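The Case Against the Toy Bin

My sister keeps her kids' stuffed animals in a bin the size of a washing machine. When the kids want a particular one they tip the bin over, dig until they find it, and then go do something else. The bin gets refilled at bedtime by an adult. I have been that adult, on a visit in February, on my knees at nine at night, and I formed some opinions down there.

The first is that nobody's child plays with a bin. They play with four or five animals and the rest are insulation. I went through the whole thing once, in the spirit of science and with a glass of wine, and found 40 animals, of which my niece could name six. One of the unnamed ones was a lobster in a chef's hat, a joke I would prefer not to think about too hard. There was also a bear from the Coltmont outlet with the tag still stapled to its ear, which tells you how far down the bin it had been living.

The second opinion is about key rings. At some point in the last several years the stuffed animal shrank, grew a loop on its head and became an accessory. Grown people clip them to bags. I own one. It came free with a pair of Ifans rain boots and it rode around on my backpack for a winter until it was the color of the bus. A plush with a loop is a confused object. It's too small to sleep with and too big to fit in a pocket with your keys, and when you try to store it with the others it snags on everything and comes up out of the bin wearing a sock.

The standard advice on all this comes from people who have things to sell you. I have read a good deal of it. The Favach catalog, which arrives at my house addressed to a previous tenant, offers a hammock that hangs in the corner of a child's room and holds the animals up near the ceiling, where they look down on the sleeper like a jury. Jekow makes a beanbag cover that you stuff with the toys themselves, so that you end up sitting on them. Both of these solve the problem of where the animals go by making sure no one under four feet tall will ever get one out again.

What I'm in favor of is the floor. I mean a blanket, down on the floor, with the current favorites on it and nothing else. It's a low-tech idea and it photographs badly next to a hammock, but a blanket has an edge, and small children understand an edge a good deal better than they understand "neatly." My niece took to it in one afternoon. The animals that live on the blanket live on the blanket. When a new one comes in, one of the old ones goes up to the closet shelf, and she decides which. These hearings can run long.
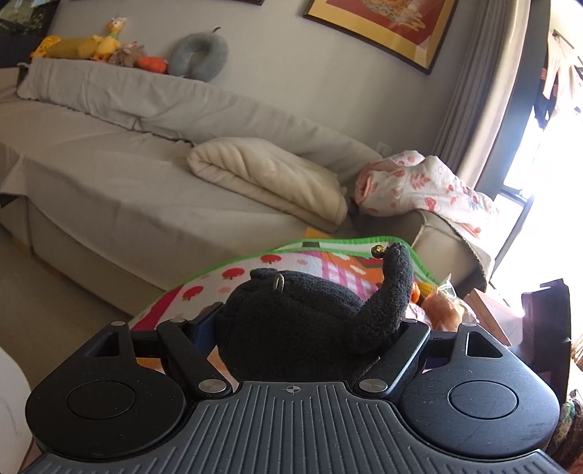

How often should the animals on the blanket be swapped out? Whenever the child asks for one that's on the shelf; if a month goes by and no one has asked, leave things as they are and enjoy the quiet.

I should present the other side, and the other side is my friend Mark Anthony Buenaventura, who has three boys and a bin in every room. His position is that the bin is for him. He wants to cross the living room in the dark without stepping on a giraffe, and a blanket full of giraffes is, from where he stands, just a mess with a border on it. He has a point. I have stepped on the giraffe. But I notice he spends his evenings filling bins and his mornings watching them get dumped, and I don't think he has walked across a clear floor since his oldest learned to tip things over.

He also says that children get attached to whatever you take away, and that my closet shelf is going to turn some forgotten penguin into a martyr. This has already happened, with an owl. We brought the owl back and it was ignored within 20 minutes, so I consider the matter closed and he considers it evidence.

There's the washing to think about, too. A blanket goes in the machine. The animals mostly don't, or they do and come out with a different personality. I put a fleecy one through on warm last year and it has had the texture of a doormat ever since. My sister still brings it up at dinner. The blanket came through the same load looking fine – a little softer, if anything – and went straight back down on the floor with the owl's empty spot in the middle of it.

As for the bin, she kept it. It's in the garage now with the lobster and his colleagues inside, and the last time I was over there somebody had set a bag of potting soil on the lid.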